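Kastitz Traineeship Scheme: progress report to the Clova Fund
Period to the end of February

We had 2589 visits to the vacancy notice and 511 completed application forms. The fund's target was forms received, so on paper we have met it. I am not convinced the figure means much. Many applicants missed the age limit or left out their certificates, and only 102 could be called to interview.

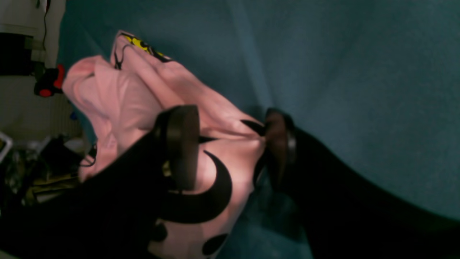
The Justedow office disagrees with me on this, and replied that a large pool is worth having even if most of it is unsuitable, as the names can be kept for the next round. Perhaps. The last list was kept too and I can find no sign that anyone rang a single person on it.

Walk-in interviews began at 9 am and overran. Cocco, who supplied the online form, say the upload fault is fixed. I would like to see it tested before we pay the second invoice.
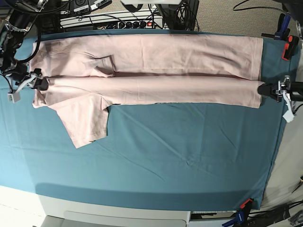
Of the trainee posts, 6 are filled. The rest stay open until the pay scale is confirmed, and I would not count on that before the next report. We ask that the target be changed to posts filled.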